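The Tea Table

My aunt left the tea house in Drendow to me, together with its debts and its tablecloth. The cloth is white, with leafy branches and small flowers, and she ironed it every morning before the first train from Jotholm. I did not know how to run a tea house. I only knew how she set the table: first the cloth, then the mugs along the back, then the purple bowl. 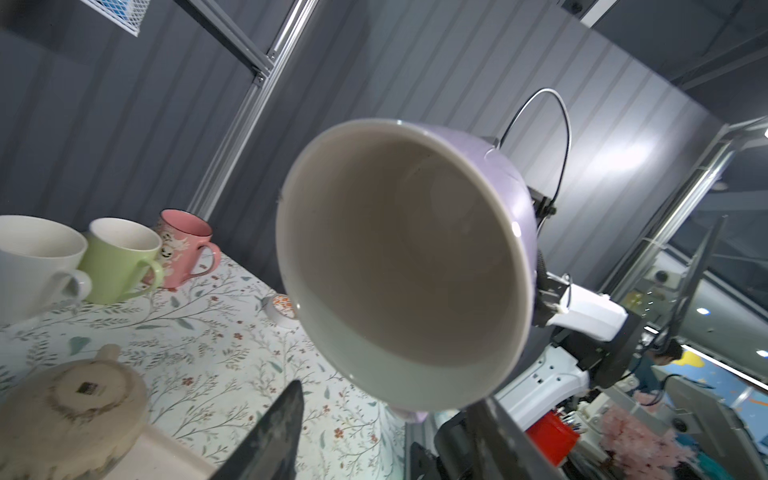
In August I opened the door for two hours in the afternoon. One guest came, an old woman with wet shoes. She asked for the tea of Wano, and I told her we did not have it any more.

"Then I will take hot water," she said, "and I will wait."

I gave her the water. She looked for a long time at the mugs, and I became ashamed, for no two of them were the same. My aunt never bought a set. She said that a guest should be able to choose.

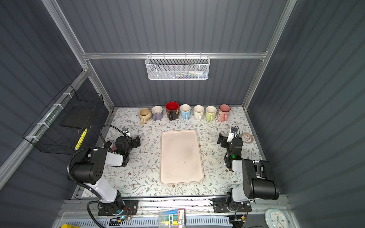 "The black one with the flowers was always mine," the woman said. "It is red inside. Your aunt did not give it to anybody else."

I took it down and poured her water into it – slowly, as I was afraid to spill. She drank and told me what my aunt owed her. It was 196 crowns, for sugar.

I paid her from the tin. She counted the coins, put them back on the table, and asked at what time I would open tomorrow.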